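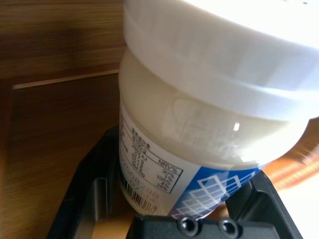 Tunley House Shared Kitchen
Minutes of the residents' kitchen meeting
24 May 2021, ground floor common room

Present: Mirjam Zwahlen (chair), Omar Twal, Ilham Mangundap, Walid Awwad
Minutes: Omar Twal
Absent: Noura Tannous (sent comments by email)

1. Minutes of the last meeting

Approved with one correction. The dish soap was bought by Walid, not by Ilham. Omar will fix the copy in the binder.

2. Refrigerator

Ilham said the top shelf is full again and most of what is on it is dairy. Several tubs of yogurt and cream have no name on them. Some have labels that not everyone in the house can read, and people have been guessing which is which. Walid said he put cream on his cereal last week and would like to avoid doing it again.

Agreed:
Every tub gets a strip of masking tape on the lid with a name and the date it was opened. The tape and a marker will be kept on top of the refrigerator.
Anything opened and not dated may be thrown out after 5 days.
White plastic tubs may be washed and kept for leftovers, but no more than 3 per person. The rest go in recycling, lids separately.

Noura's email asked for one shelf to be set aside for people who cook for the whole floor. There was some support for this but no decision. Carried over to the next meeting.

3. Tabletop cabinet

Discussed at length. Mirjam reminded the group that it was bought to get cups and small bowls off the drying rack, and that it has ended up holding whatever people have in their hands. Tea bags, batteries and a bicycle light were taken out of it this month. The sliding door has two white handles, one toward each side, and people have been pulling on whichever is closer. Ilham asked that it be slid slowly, with a hand on each handle if it sticks. Walid asked whether the door could come off altogether. Mirjam was against this, as the dust from the street side is bad in summer. Omar pointed out that the ribbed plastic blurs everything behind it, so people open the cabinet just to see what is in there. He suggested a card taped to the side with a list.

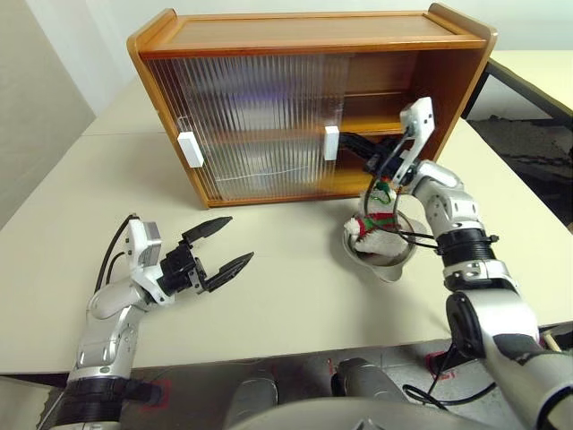 Placement was the other question. Walid wanted the cabinet moved to the counter by the window, and Ilham wanted it left on the white table, where it can be reached from the sink. The counter is 11 inches deep, and Walid had not measured the cabinet. After some back and forth it was agreed to leave it on the table until he has. Mirjam also raised the matter of things being set down in front of it. A metal bowl standing by the lower right corner is right where a person reaches in when the door is over to the left. Bowls in use should go to the other end of the table and come back to the cabinet clean. The flat top is to be kept clear. The raised rim at the back and sides makes it look like a tray, and it collects mail.

Agreed:
Upper section, cups and glasses. Lower section, small bowls and lidded containers.
No food in the cabinet, opened or unopened.
Omar to write the card.
Walid to measure and report back.

4. Cleaning

The rota has worked on the second floor and has not worked on the first. Two weeks were missed. Ilham will redo the sheet so that each person has the same task for a full month. Wiping the tables is added as its own line, which it was not before. The wood of the cabinet is to be wiped with a damp cloth only. Someone used the green scrubber on a cutting board and Mirjam does not want to see that on anything else.

5. Purchases

Kitchen fund stands at $13 after the last order. Noura's email proposed shelf liners from Wenero. Walid thought the ones from Novano were cheaper but did not have the price with him. Ilham said plain paper towels cut to size would do. No purchase for now. Each resident to put in the usual amount before the end of the month.

Mirjam asked whether the old electric kettle could be given away. No objections. It will be left on the shelf by the mailboxes with a note.

6. Other business

Omar asked that the window be closed by whoever leaves the kitchen last. It was open overnight twice.

Walid asked for the pest control visit to be moved from November to an earlier month. Mirjam will call the building office.

Ilham has found a blue lunch box behind the microwave. See her if it is yours.

Actions
Omar: correct last minutes, write cabinet card
Walid: measure cabinet, get liner price
Ilham: new cleaning sheet, tape and marker
Mirjam: building office, kettle
Noura: to be asked for more detail on the shared shelf

Next meeting to be set by email when Noura is back.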